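The Simon Two-Arm Folding Cell, from Rulden

We have been fitting and looking after the Simon for some years now, and it is still the machine we are happiest to see come back through the workshop door. It is a bench-height cell for folding garments, with two arms on one rail, and it suits small laundries and hire shops that handle mixed work all day long and can't spare the floor for a full line.

Each cell leaves Nemeritz assembled and tested, and one of us comes along to level it and set the arms with you. Please allow 6 hours for this, and do have a pile of your own washing ready, the awkward things as well as the easy ones!

Looking after it

The rail wants a wipe with a dry cloth at the end of every shift, and a very little light oil once a week (we do mean a very little, as lint sticks to anything left over). A full service is due every 3,000 folds. Arūnas Sproģis wrote the service booklet and keeps it up to date, and the Cruickshank gripper pads it mentions are kept in stock here in packs of 20.

Cable length is the thing we are asked about most. Customers like a tidy machine, quite naturally, and they will tie everything down close to the arm, and then the plugs begin to work free. 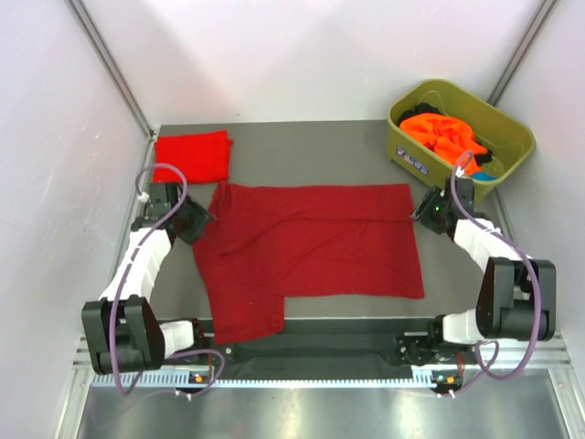 Gripper cables on the Simon should be left with enough slack for the arm to reach the far corners of the table without a tug. Move each arm by hand, with the power off, before you fasten anything. The purple cables make generous loops out from the arms, and that is how we like to see them, even if it looks a bit untidy at first. Check them again whenever you move the basket to another corner, and have a look at the plugs while you are there.

Spare cables are sold singly or in pairs and are normally posted within 17 days. Please give us the serial number of your cell when you order, and say whether the cable is for the left arm or the right.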